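Section 4. Teaching the bedside routine by hand

4.1 Before you start

Work through Section 3 first and check that the Stundari arm holds its position with the brake released. You will need the hand controller, the tablet with Vunel Teach open, and two people for the first few runs – one to teach and one to stand at the stop button.

Caution: Keep the arm below 31 per cent speed until ten demonstrations have been saved. Full speed is locked by default and should stay locked in furnished rooms.

4.2 Recording a demonstration

1. On the tablet, choose New task and type a name. Use the room and the piece of furniture, for example "bedroom nightstand".

2. Select the wrist camera as the main view. The other cameras can stay on but the teacher should steer by the wrist view.

3. Close the fingers fully, then bring the gripper down into the space between the bed and the nightstand. Stop before the fingers touch the bedding. Save this pose as Start.

4. Press Record and guide the arm slowly through the task. Compare your wrist view with the ones printed in this step. 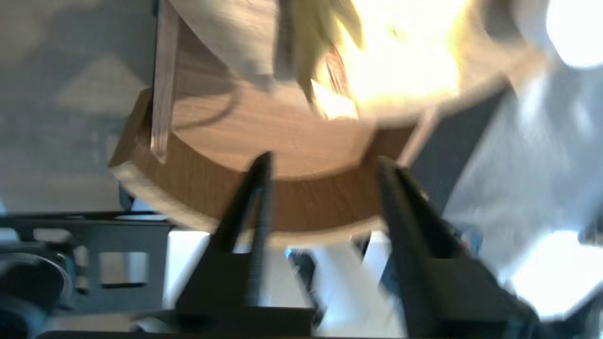 Wrist views from the bedroom nightstand task. The first is blurred by movement; the next two have the fingers closed beside the bed.

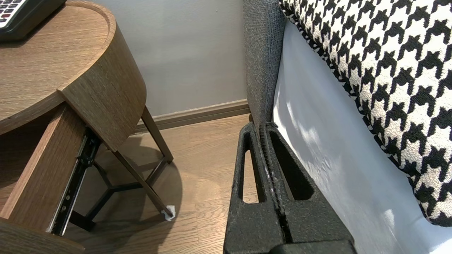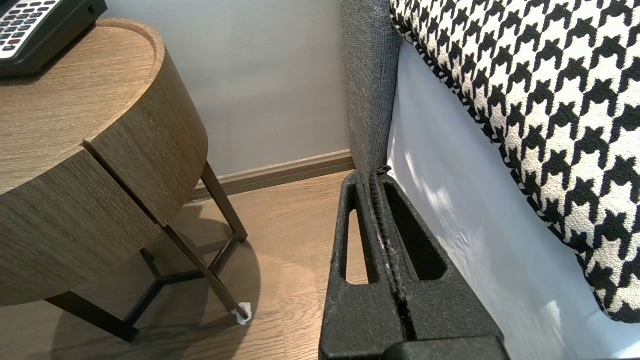 5. When the task is done, release the trigger and wait for the tablet to show Saved. Do not move the arm during this time.

6. Return to Start and repeat. Vary the approach a little each time but keep the same order of movements.

Note: Blurred frames are kept by default. If more than 93 frames in one recording are marked as blurred, the tablet offers to discard it. Accept, and record again at a lower speed.

4.3 Working close to drawers

Guide the fingers along the line of the drawer slide, never across it. If the arm meets resistance, let go of the trigger. The joints go slack after 135 milliseconds and the arm can be pushed clear by hand.

Caution: Do not reach between the gripper and the furniture while the controller is live.

4.4 Checking your recordings

Open Review and play each recording at half speed. Delete any in which the wrist view is covered or the arm stops for a long time. Error 171 means the Start pose has shifted; go back to step 3.

Section text by Nhung Mạch, checked by Tamara Furtună. Last changed August 24, 2021.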